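Reading the Sky by the Calendar Stones

On the ridge above Vunetska there is a row of upright stones that farmers in the valley used, well into the last century, to decide when to cut hay. The tallest comes up to a grown man's chest. Seen from a flat slab at the lower end of the field, the sun in June rises behind the northernmost stone, stands there for several mornings, and then begins its slow move back along the row.

How old the stones are is a matter of argument. The local history books call them prehistoric. Ji-hoon Ki, who has surveyed the site in 6 separate seasons, thinks at least two of them were put up much later, perhaps by people who had noticed what the older stones did and wanted a finer scale.

"The two late ones are dressed with a metal tool," he says. "You can feel the grooves. That does not make them less interesting. It means the row was still in use and somebody cared enough to improve it."

Ki came to the subject through surveying and still works like a surveyor. He measures the horizon first, then the stones, and only after that does he look at where the sun and moon would have been. Doing it the other way round, he says, is how people end up finding alignments everywhere. A field with a dozen stones in it offers well over a hundred lines from one stone to another, and a few of them will point at something bright.

His survey of the ridge took in 342 points along the skyline. The work was slow. Trees have grown up on the eastern side since the 1950s, and for a good part of the horizon he had to work out the height of the ground behind them from maps. An old photograph from the parish house at Moris, taken before the planting, helped with the rest. It shows the ridge bare, with a cart standing where the car park is now.

The result was modest. Of all the possible lines, 5 fell close enough to a solar or lunar position to be worth discussing, and Ki is prepared to defend three. One is midsummer sunrise. Another is midwinter sunset, which drops into a notch in the hills to the south-west. The third is the most northerly rising of the moon, an event that comes round every 18.6 years and that a single watcher might see only three or four times in an adult life.

It is this last one that divides opinion. Critics say that a lunar line needs records, or at least a very good memory handed from one generation to the next, and there is no trace of either at Vunetska. Ki accepts that. He points out that the moon at its northern limit looks odd to anyone who spends nights outdoors, rising far outside its usual range, and that shepherds would have talked about it.

The valley has its own words for these things. Older people in Gilard call the long midsummer sunrise "the leaning days", and there is a rhyme about the third stone that nobody under 50 seems to know in full. Ki has been collecting such scraps alongside his measurements and plans to print them as an appendix.
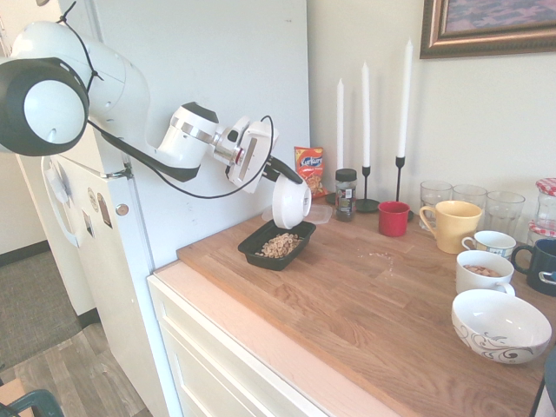
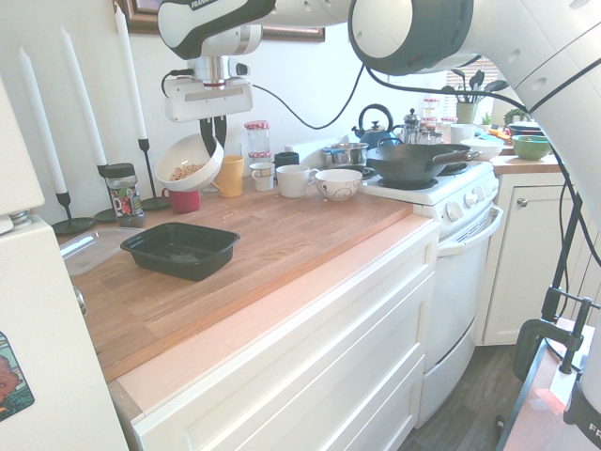

The question of how people without writing kept count of the days is older than the survey and will outlast it. Pebbles moved from one pot to another are a common suggestion, and so are notches on bone and knots in a cord. Ki likes to try these methods with school groups, using whatever is to hand. Ring-shaped cereal of the kind in the white bowl would serve well, one piece for each day, threaded on a string so that a month can be held up and compared with the next. Children tend to find out quickly that the moon does not keep to a whole number of days, and that a string which fits one month is out by the next.

The same difficulty faced every early calendar, and each place settled it in its own way. At the hamlet of Na, further down the valley, the year was once said to begin when the sun cleared the chapel roof, whatever the month happened to be called elsewhere. The chapel was rebuilt with a steeper roof in the nineteenth century. According to the parish book, the new year there then fell two days later, and the rents with it.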